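Last updated Mar 27, 2024

# usudlow-repair-log

Repair records from the Usudlow community repair desk, cleaned up and put into one CSV. There are 1147 rows, one per item brought in. Most are small household electrics, lamps and radios, with a fair number of computers and a few sewing machines.

The records started out on paper cards. Cards from the Dastell branch were typed in first and use an older set of category names, so `category_raw` keeps what was written and `category` holds the merged name. There are 14 merged categories.

## Columns

- `item_id`: number from the card, not always in order
- `branch`: `usudlow`, `dastell` or `nullunley`
- `category_raw`, `category`: see above
- `age_years`: owner's guess, often blank
- `fault`: free text, as written
- `outcome`: `fixed`, `part_needed`, `not_fixed`, `unknown`
- `minutes`: bench time, rounded to the nearest 15

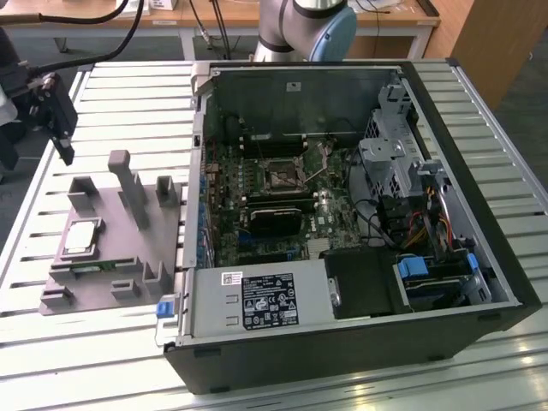

Blank cells mean the card was blank. A zero in `minutes` means the item was looked at and handed straight back. Please don't treat the two as the same thing when working out averages.

## Known problems

Nullunley didn't record bench time before August, so those rows are empty in `minutes`. 29 cards had water damage and the fault text could only be partly read. Those rows have `[unclear]` where words are missing.

Some items came in twice. We left both rows in and did not try to link them. The `part_needed` rows were never followed up, and a few of those items were probably fixed later at home.

Spelling in `fault` has been left alone. "Kettel" and "kettle" both appear.

## Privacy

Names, phone numbers and street addresses were removed before the file was made. The paper cards are kept at the MacRitchie office and are not shared.

## License

CC BY 4.0. Corrections are welcome as pull requests against `log.csv`. Include the `item_id` in the title.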